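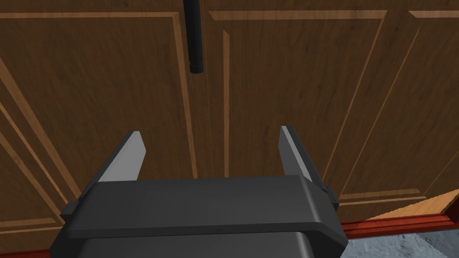 Why begin with a cabinet and not with a cup, a visitor wanted to know at the open afternoon of the Hosteleo shared workshop in Barnalby. A cup is small and it does not push back, the visitor argued, and for a first robot this must be easier.

The members who are building the Furkiver arm heard this question several times on 29/09/2019, when they showed their work to the public. Their answer was that many people in the workshop would like help with doors. One member has weak hands and finds the heavy cabinets at home difficult. Also, a door stays in one place, so the arm does not have to search for it every time.

Furkiver is a small arm with a gripper of two fingers. It is meant to stand on a bench or on a low cart beside the kitchen cabinets. The group started in August with a drawing and a box of used motors, and for now the greater part of the work is done on the computer. In the simulation the gripper stands with open fingers before a row of wooden doors with raised panels, and the builders can try an approach, stop it, change a number and try again. A mistake there costs only time.

"We closed the fingers on nothing for a whole evening," said a member of the group. "On the real arm we would have burned a motor, I am sure."

The real arm is on the bench next to the window. The base and the first joint are ready. The shoulder moves, but it is noisy, and at the afternoon it was switched on only for short moments. The gripper still has to be made. Its parts will be printed in the workshop, and the crossbar that carries the fingers will be cut from aluminum if the printed one bends too much. The opinions on this are divided. Some members want metal from the start, others say that a printed part is easy to replace and that the arm should stay light.

Henríquez, the hardware store on the market square, has given an old cabinet with a damaged back for the first real tests. The group will fix it to the wall of the workshop before the arm is allowed to touch it. The plan is to open and close one door 1,000 times and to write down each failure. After this the cabinet will get another type of hinge and the test will be repeated.

The speed will be kept low. Members have agreed that the arm may work only when a person is standing at the stop button, and that children watch from behind the yellow line on the floor. A door that opens slowly in 30 seconds is fine for them at this stage – the hinge should survive and the fingers too.

Another question of the visitors was about the price. The group did not want to give a sum, because the motors were used ones and much of the wood and wire came from the shelves of the workshop. A list of parts will be put on the notice board when the gripper is finished. The drawings can already be copied by everyone who brings a memory stick.

Hosteleo is looking for a person who can sew a cover for the cables, and for somebody with experience in small gearboxes. The Furkiver group meets on weekday evenings in the back room, and new members can come without registration. Please use the side entrance, as the front door is locked after 5.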